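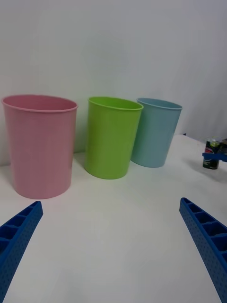
In August I joined the robot club at Riltier, which is the evening school where I also take my language course. I had seen the paper on the door many times and always walked past it. I am 55 years old and I worked most of my life with bookkeeping, so I thought the club was for other people. Then one evening my teacher was sick, the lesson was canceled, and I had already paid for the bus. I went in and asked if I could sit down.

Now I have been there long enough to have opinions, and I want to write some of them down.

Our group is called Greltora. The name was chosen before I came and I have had three different explanations of it. We are working toward a small competition between evening schools, called the Flistiditz, and this year the task is with cups. The robot must take plastic cups that stand on a table and put them one into another, in an order that the judges say on the same day. It sounds like a game for a child of two. My grandson can do it, and he also laughs while he does it.

The robot cannot do it yet, or it can do it on some evenings.

We practice with a pink cup, a green one and a light blue one. All three have the same shape, wider at the top, and this is good when you want to stack them and bad when you want to hold them. The first time I controlled the gripper myself, I closed the fingers low on the pink cup. The cup went up out of the fingers like a wet soap and fell on its side. I said a word in my own language. After this I was told to go higher, closer to the rim, and to close slowly. I went higher, and then the cup turned around in the grip and I had it lying across the fingers. There is a correct height, and I can find it now perhaps four times of five.

The fingers are blue and they have many small compartments and holes. When I first saw them I thought of a bath mat. They are softer than I expected, and they bend a little around the thing they take. I like them more than the hard ones we have in the drawer, which scratch the cups. The discussion about hard and soft fingers takes place almost every week and I have learned many useful expressions from it, for example "let's agree to disagree" and "we are going in circles."

How we teach the robot is quite simple to say. A person moves the arm through the task, the computer records the movement and what the cameras see, and later the program learns from all these recordings. One recording is called an episode. We wanted 50 good episodes with each order of the cups before the autumn break. With three cups there are six possible orders. I made this multiplication on a napkin and showed it to the others, and it was quiet at our table for a while. We have decided to begin with two of the orders.

The camera at the gripper is small and it sees the world from very low down. I spend a lot of time looking at the screen with this view, and it changed how I think about the task. From my chair I see three cups with plenty of space between them. From the gripper, the blue cup is partly behind the green one, and the pink one looks much bigger than the others only for the reason that it is near. When the robot chooses badly I am no longer so angry with it. I would not like to do my work with my eyes at the wrist.

Wenche Boström, who leads the group, is strict about how we place the cups. At first I put them each time very nicely in the same place, as I would set a table. She looked at my recordings and said they were beautiful and that she would throw away almost all of them. If the cups always stand in the same place, the robot learns the place and does not learn the cups. So I started again, with the cups farther back, closer together, once with one cup nearly at the wall. It is harder than you think to be disorderly on purpose. After 16 episodes I noticed that I had made a new habit, and the green cup was in the middle every time. Now I roll a die for it.

We had also a small accident with the Gauthier. This is our name for the old computer, after the sticker on its side. It stopped saving in the middle of an evening and did not give any message, and we continued to record for almost an hour. I will not write whose turn it was to look at the disk. Now we have a kitchen timer, and when it rings somebody has to open the folder and read the last number out loud.

The school has given us up to 3,000 crowns for parts until spring. We have used a part of it on a new table surface in white. The old one had a wood pattern and there were long talks about whether it disturbed the camera. I do not know if it did. The white one shows every mark from a finger, so now I also bring a cloth.

My words for the club notebook so far: grip, grasp, grab (I asked for the difference and received a long answer), rim, lip, to nest, to tip over, to knock over. "To tip over" is when the cup does it and "to knock over" is when I do it.

Next time we try the second order, with the light blue cup at the bottom. I have promised to bring cinnamon buns, and also the die, which I forgot in my coat last time.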